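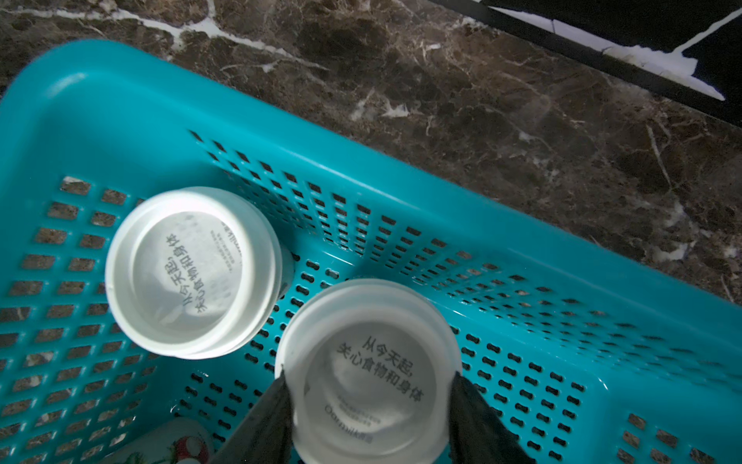

There is a drawer in almost every kitchen I have ever visited, and it is full of lidless yogurt tubs. Mine held 19 at last count. So when I heard that a shop in Parkach had built its whole back wall around plastic baskets and the humble business of sorting cups, I put on my good shoes and went.

The shop is called Nulden, and it belongs to Yi-chun Shek, who grew up above her aunt's snack counter and still stacks things the way she was taught there: upside down, base to the ceiling, mouth to the basket floor. "You keep the dust out and you let the air in," she told me, already reaching for the next one. She talks fast and handles cups faster, and within two minutes I was sorting alongside her.

I love a basket with holes in it! I hadn't thought much about why until that afternoon, but a perforated floor is a small piece of genius. Rinse your cups, flip them over, set them down, and whatever drips has somewhere to go. The slots in the sides let the air move across too, and a good thick rim gives you something to hold when you carry the whole lot from the sink to the shelf. Teal is my favorite. White cups look crisp and cheerful against it — you can find the one you want from across the room.

Then there are the bases. I had never paid any attention to the bottom of a cup, and now I can't stop. Turn one over and you may find a message waiting for you, like the Chinese line 从今天起，关心食物和身体, which tells you that starting today you should care about food and body. What a lovely thing to read while you are doing the dishes! Shek keeps hers base up partly for that reason. Her regulars have started bringing in their own finds, and the shelf by the register is getting crowded.

Nulden stocks 268 kinds of basket, bin and tray, from palm-size ones for spice jars to a monster called the Fikuris that could bathe a spaniel. I came home with two mediums and a narrow one for the windowsill. Prices are gentle, and Shek will happily talk you down a size if she thinks you're overbuying (she did this to me twice).

A few things I picked up along the way. Give the cups some elbow room, a finger's width if you can manage it. Match by shape before you match by color. Put the basket on stone or tile if you have it, with a towel underneath if you don't. And wash the basket itself now and then — an old toothbrush is perfect for getting into those little slots.

The drawer at home is down to six tubs, all of them with lids. The rest have gone to my neighbor's tomato seedlings, and the white cups have moved in by the window, where they get the morning sun. Shek is planning a second room for November, with a long sink down the middle so people can try the baskets before they buy. I've already asked her to save me a spot.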